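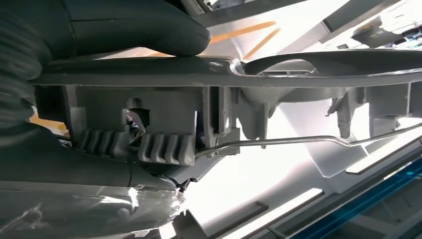
Gray bar with the oval cutout, housing hanging off the left side

Re: [flilton-repair] Vacuum handles, parts, and the spring swap

Sorry for the slow answer, been a week. Typing this between shifts so forgive the mess.

> Hi all, new-ish to the list. I have an old Schnyder canister
> vac that was my aunt's and the suction has gone way down over
> the winter. New bag, no difference. The motor sounds higher
> than it used to. The shop in Trisden quoted me 96 dollars just
> to open it up, and I could get a whole used one for less than
> that. Is it worth bringing to the swap or am I wasting
> everyone's time? Also does anybody have a line on bags? The
> grocery store quit carrying them. And is the swap still in
> the church basement?

Not wasting anybody's time. Bring it. But try a few things first, you may not need us.

High motor noise plus weak suction = blockage, nine times out of ten. Motor is spinning fine, air isn't getting through. So before you pay anyone:

Take the hose off at the canister end. Turn it on, put your palm over the port. Strong pull there? Then the canister is OK and your clog is in the hose, the wand or the floor head. Weak pull there too? Filter, or the bag isn't seated, or the lid gasket.

For the hose, drop a quarter in one end. If it doesn't come out the other you found the problem (and lost a quarter). Broom handle, GENTLY, rounded end first. I poked a hole clean through mine last year with a coat hanger. Don't use a coat hanger.

Floor head: flip it over, look where the neck bends. Hair, string, one of those bread bag clips sitting sideways. That bend catches everything.

Filters. There are two on most of the older Schnyders and people only know about the one behind the bag. The second is at the exhaust, under a little grille. If it's gone black and stiff, replace it. If it's foam you can wash it, dish soap and cool water, but let it dry a full day, longer if it's humid. Do not run it damp. I did that too.

Gasket: close the lid on a strip of paper and tug. Should drag. Go all the way around the lid. If the paper slides right out somewhere thats your leak. Sometimes wiping the rubber down with a wet rag is enough, sometimes it's flattened and done.

If all that checks out and it's still weak, bring it in and we'll look at the motor seal. Twenty minute job once the case is open, mostly it's finding the hidden screw.

Bags. The store brand ones marked "fits most" do not fit most. Collar is too thin and the dust goes around it, which could be part of your trouble right there, what did you buy? Measure the collar and compare before you open the pack. I order from Grokumano, they ship slow but they have taken returns from me twice with no fuss. A few of us usually split a case, I'll put you down unless you say no. Pay me at the swap, cash is easier.

On the quote, I would not say the Trisden shop is ripping you off. They have rent. But for a machine that age it only makes sense if you love it.

Swap info, for you and everyone who keeps asking me offlist:

- Not the church basement anymore. We're in the old feed store, side door, 317 Mill Road, Flilton. Park behind, not in front, the bakery needs those spots.
- Doors at 10 am, repairs till 3. Don't come at 2:45 with a sewing machine please.
- Empty the vacuum before you come. Empty it. Outside.
- Bring the cord, the hose, and any piece that fell off, even if you think it's junk. Little broken plastic tabs can be glued way more often than you'd think.
- No microwaves, no gas anything, no TVs with tubes.

We had about 70 people through last time and ran out of fuses by lunch, so if you have a box of spares sitting around, bring it. Also could use extension cords, a second kettle, and somebody who understands zippers. The zipper line was longer than the lamp line.

Still open from last month: who took home the blue multimeter? Has tape on the back. Not mad, just need it back before the swap. And whoever asked about a belt for the upright, it came in, it's in my truck.

Can't do the January date for the sharpening class, the stones won't be here. Will post a new one when I know.

Gotta run. Let me know what the quarter does.

--
flilton-repair list
To get off the list, reply with "remove" in the subject line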